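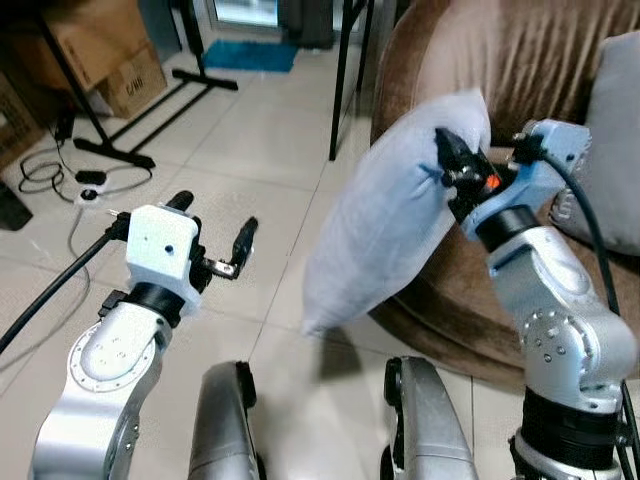 Fig. 4. Pillow held by its upper corner, with armchair and rug behind.

4. Placing the pillow and cushion

The Clekness armchair set is packed with one pillow and one cushion. Unpack both before you start this section. If either is missing, contact the Trondport service desk and give the order number from your delivery slip.

Before first use

1. Place the chair in its final position (see section 3). If you use a round rug, smooth it flat under the chair before going on.
2. Take the pillow out of its bag. Do not cut the bag with a knife.
3. Hold the pillow by one upper corner and let it hang. Shake it gently until the filling drops toward the lower corner.
4. Turn the pillow over, hold it by the opposite corner and shake again.
5. Lay it on the seat and press out any creases with the flat of your hand.
6. Stand the pillow against the chair back. The zipper goes at the bottom.
7. Place the cushion at the side of the chair or on the seat, as you prefer.

Note: New filling may take almost 40 hours to reach its full thickness. Light creases at the corners are normal and need no ironing.

CAUTION: Do not pull the pillow by its zipper tab. Keep both pieces at least 500 mm from heaters and open fires.

Washing

Remove the cover and close the zipper. Wash at 40 °C with similar colors. Do not bleach. Dry flat. The filling is not washable.

Replacement covers: order part 441 (pillow) or part 200 (cushion).

Section 5 covers the care of the chair upholstery.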